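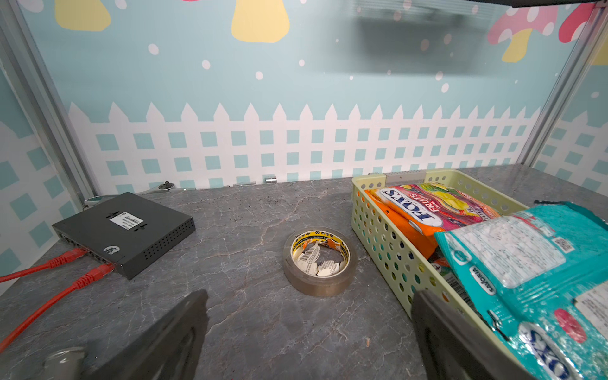 Gray marble-patterned countertop, picket fence and mushroom print behind.

Filari Two-Sided Soccer Rebounder
Made by Narham. Ships from our Praddale warehouse.

The Filari is a freestanding soccer rebounder with a net on each side. One side is strung tight and returns the ball quickly along the ground. The other is looser and sends it back higher and slower, for volleys, chest control and goalkeeper catches. Both sides can be used at the same time, so a pair of players can work without waiting on each other.

Frame
The frame is powder-coated steel tube and folds flat at the hinges. Assembled weight is 31 pounds. One adult can carry it across a field, though on longer walks it is easier with a person at each end. The corner joints close with spring buttons and need no tools. Rubber feet are fitted for gym floors and can be pulled off for grass.

The angle of each side is set with a pin on the support arm. Steeper settings keep the ball low. Check that both pins are pushed all the way through before play starts — a half-seated pin will let the frame sag after a few hard shots.

Nets
Nets are knotless polyethylene, attached with elastic loops around the full edge. The loops are sold separately in packs and are the part most likely to wear out first. A loose or missing loop shows up as a dead spot, usually near the bottom corners where most passes land. Replace loops as they go and the net itself should last a good deal longer.

If you leave the rebounder outside, take the nets off over the winter. The frame can stay out, but the elastic does not like frost.

Who it suits
Youth and high school teams, indoor soccer centers, and players training at home with enough yard to back up a few steps. It takes full-power shots from close range from younger players. For adult strikers hitting the ball as hard as they can, we recommend the heavier Zarei, which uses a thicker tube and a double row of loops. The Zarei does not fold.

The Filari is not a goal and should not be used as one. Do not let children climb or hang on the frame.

What's in the box
Frame in folded sections
Tight net and loose net, already labeled
Elastic loops, with spares
Ground stakes for grass
Sandbag sleeves for indoor use (sand not included)
Carry strap
Printed instructions

Anchoring
Always anchor the frame, indoors or out. On grass, drive the stakes in at an angle, heads leaning away from the rebounder. On artificial turf use the sandbag sleeves; most facilities will not allow stakes. Fill the sleeves with dry play sand and fold the closure over twice before strapping them down.

Shipping and returns
Orders placed before noon leave Praddale the same day. The box is long and the carrier may ask for a signature, so give us a phone number at checkout. Unused rebounders can be returned in the original box. We can't take back nets that have been strung.

Warranty
The frame is covered for 2 years against cracked welds and failed hinges. Nets and loops are wear items and are not covered. Surface rust on scratched tube is not a defect — touch it up with outdoor metal paint.

Team orders
Narham supplies over 300 clubs and schools, and we can invoice against a purchase order. Spring stock usually runs low by April, so order ahead if you need several frames for the season. Replacement nets for older Filari frames are listed under Parts. Measure the inside edge of your frame before ordering.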